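April, dye notebook, madder again

Picking up from the bottom of the last page, where I ran out of room and wrote sideways. Sorry to whoever reads that.
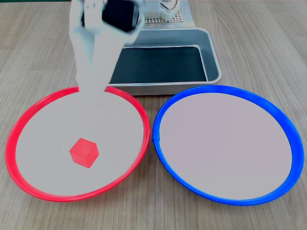
Where the Sketthorpe madder stands

Four skeins in so far, all from the same cone of wool, all scoured on the same afternoon so I can't blame the scour this time. The roots are the Sketthorpe lot, the ones that came chopped in pieces as long as my thumbnail. I ran them through the coffee grinder twice and it's still more gravel than powder, and the grinder now smells like a flower bed (don't use it for coffee, please, I did and I regret it).

Skein 1 is the best of them, a proper brick red with some warmth in it. Skein 2 went brown. I know exactly why, I went to answer the door for the parcel and the pot crept up past where I wanted it, and madder will not forgive you for that. Skein 3 is somewhere between a salmon and a terracotta pot and I kind of love it! Skein 4 is the exhaust bath, pale orange, nice enough for a stripe.

Water

Fotis Karagiannis has been telling me for months that it's the water, and I have been telling him for months that it's the heat. Well – I think he gets at least half of this one. Skein 1 was tap water, skein 3 was from the rain barrel, and everything else I could keep the same I kept the same. Our tap water is hard enough to grow a crust in the kettle, and madder likes a bit of chalk. The rain barrel skein is visibly more orange, even by lamplight. He wants me to try the rain water again with a pinch of chalk added, which would settle it, or at least settle it until he thinks of something else.

Mordant

Alum on all of them, 13 percent of the weight of the wool, plus cream of tartar in skeins 1 and 2 only. I meant to put it in 3 and forgot, so that comparison up there isn't as clean as I made it sound. Leaving the paragraph in anyway, but read it with this in mind. Skein 3 needs doing over.

The alum jar is getting low. The last bag came from Katsaros and it was fine, very slightly damp, broke up with a spoon. There's over 600 grams left, enough for this round if I don't get greedy with the blanket yarn.

Pot business

The old enamel pot has a chip on the inside, low down near the handle side. Iron plus madder equals mud, so it's retired to walnut and onion skins and I put tape on the lid. Use the big stainless one for reds. It takes forever to heat up, which I'm coming around to seeing as a good thing.

Also the thermometer reads low. I stuck it in boiling water and it was happily telling me it was 6 degrees short. So all my notes from last month are off, and that probably explains the sad brown scarf too. I've written the correction on the handle in marker.

Things to try next

Soak the roots overnight first and pour off that first yellow water into a jar. Save it, it might do something pretty on the Garano silk.

Rain water with chalk, cream of tartar in, same cone of wool.

Leave one skein in the bath to cool all night and see how much deeper it goes. I always get impatient and fish it out before bed.

Small test of the Firo linen thread. It needs a tannin soak first and I've never had any luck with linen, so just a few yards.

Labels: knots in the tie string, one knot for skein one and so on. The paper tags came off in the rinse again and I spent a silly amount of time holding two wet oranges up to the window trying to decide which was which.

Rinse buckets are still out by the back step with the last of the pink water in them. The roses can have it in the morning.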